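Olura Film Society, Endmont
Minutes of the January meeting

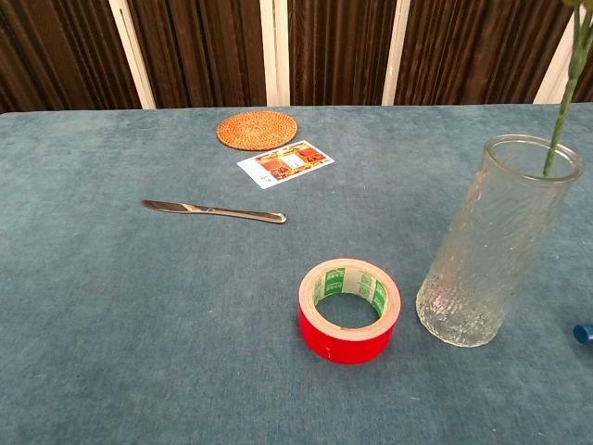 1. Opening and last month's minutes

The meeting opened at 7:15 in the upstairs room, with a very good turnout considering the ice, and the chair thanked everybody for coming out and for wiping their boots. The minutes of the last meeting were read and accepted with one correction: the short before the holiday feature was the puppet one, and the secretary apologizes for mixing it up with the train one.

2. The Flistari screening

Most of the evening went to this, as expected. The distributor has agreed to let us show Flistari on a Saturday in the spring, and the fee is $400 for a single showing. A second showing on the same day would cost extra, and after a friendly but rather long discussion it was decided to stay with one.

For those who missed the fall talk, Flistari is the new version of the old silent picture about the lighthouse family, with the story still set in 1877 and the sister now telling it. Several members have seen the trailer and liked the storm very much. One member felt the trailer gives away too much of the ending and asked that we not run it before our other films. This was put to a vote and carried, so the poster will have to do the work for us.

There was also the question of the original. It would be lovely to show the silent version the week before, with live piano if we can manage it, and the secretary will write and ask about a print. Agreed to come back to this in March.

3. Subtitles or dubbing

Slaoui, our February film, can be had either way. The room leaned strongly toward subtitles, though a couple of members who bring grandchildren made a fair case for the dubbed copy. Subtitles carried. The front two rows will be kept for anyone who has trouble reading from farther back — please say so at the door and you will be looked after.

4. Tickets and money

The balance stands at $4000 after the projector bulb was paid for. Tickets stay at $12, with no change for members' guests. A suggestion to sell season passes was well liked, but left until we know the whole spring list.

5. Other matters

The popcorn machine is sticking again and will be looked at before February. Somebody left a gray scarf under the back row in December and it is still in the box by the coat rack. The discussion after the last film ran so late that we had to be asked to leave, and it was agreed that we will try to finish by 10:30 — though it was a wonderful talk and the secretary, for one, enjoyed every minute of it.

The meeting closed at 8:50, followed by coffee and the lemon cake. Next meeting in February, same room, same time.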